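Cendosham Community Workroom: Furniture Refurbishment
Progress report to the Femari Fund, February 2024

The work paid for by the second part of the grant is on schedule. Since October we have cleared the old storage area, replaced the lighting over the sorting bench and started on the tables. Of the 5 tables listed in the application, three are back in daily use. The other two are waiting for new leg brackets, ordered from Kwofie in Pluvinville.

We had planned to replace the tabletops. After checking them we decided to keep the ones we had – they were level and sound, and new tops would have taken most of the furniture budget. Each was cleaned, lightly sanded where marked, and given a clear matte finish. 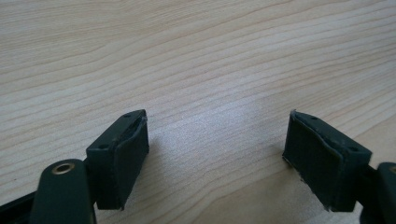 Tabletop in the workroom, showing the pale surface and grain.

Users have asked for less glare on the tables near the window. We will try a blind before changing anything on the tables themselves.

Spending on furniture to date is $869 and a further $414 is committed for the brackets and delivery. We ask to move $200 from the tabletop line to shelving, where prices have gone up. The total grant would stay the same.

Next steps are to fit the brackets, put up the shelves and move the packing supplies out of the hallway. The floor repair by the back door is still not priced – two firms have been asked for quotes.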